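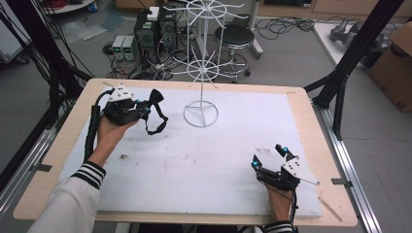 Reading time: 6 minutes
Print | E-mail this page

Handout 6. Chores as manipulation problems

R. Wanyama, Flestside

Read before the seminar. The exercise at the end is to be handed in on paper.

6.1 What counts as doing a chore

A chore is specified by its end state and by what must not happen on the way to it. "Rack loaded" is an end state. "Nothing dropped, nothing bent, rack still upright" is the second part, and most published success rates leave it out. For this module a trial counts as a success only if both parts hold and no person touches the objects between start and finish.

The question of whether machines can do household or shop-floor chores yet has no single answer under this definition. It has to be asked per task, per set of objects and per tolerance.

6.2 Wire racks and spindles

A spindle rack with a base ring, a central rod and two levels of spokes looks like an easy object. It is awkward for three reasons.

(a) Thin members. A spoke gives a depth sensor very little surface to work with, and white wire over a white board gives a colour camera little contrast. Estimates of where a spoke ends tend to be worse than estimates of where the rod is.

(b) Radial symmetry. The rack looks nearly the same after a turn of one spoke spacing. A controller which stores "third spoke from the left" loses its reference once the rack has rotated.

(c) Low resistance to side loads. A push at the upper level acts on a long lever arm about the edge of the base ring. Estimate the tipping force before choosing an approach direction.

With two hands, one can brace while the other places. The bracing hand should hold the central rod below the upper spokes, where it blocks the fewest approaches. Coordinating the hands is harder than it sounds: the bracing hand must yield slightly or the two will fight through the rack.

6.3 Hand-held grippers

When a person works with a hand-held gripper in each hand, the demonstration is limited to what two jaws can do. Fingertip rolling, in-hand regrasping and steadying with the little finger all drop out. That is useful, as the motions recorded are ones a two-jaw machine could in principle repeat. It also means that a person so equipped is slower than a bare-handed one, and comparisons of speed should state which was used.

Flexible items such as straps deserve separate treatment. A strap has no fixed shape, so a grasp point chosen before lifting may be in the wrong place after it. Thin sticks lying flat raise a different difficulty, namely getting a jaw underneath.

6.4 Worked figures

The Usuga exercise used one rack and 47 trials under the Grovex controller. Of these, 11 failed: nine by missing a spoke and 2 by tipping the rack. The success rate is 36/47, or 77 per cent. For a shop floor that must run unattended this is not usable. In a home with someone in the next room it might be, depending on what is being hung.

The Brusto task sheet reports only completed placements and cannot be compared with the above.

6.5 Exercise

Write an end state and a list of forbidden events for hanging one strap on an upper spoke. State which hand braces, where, and at what point it may let go.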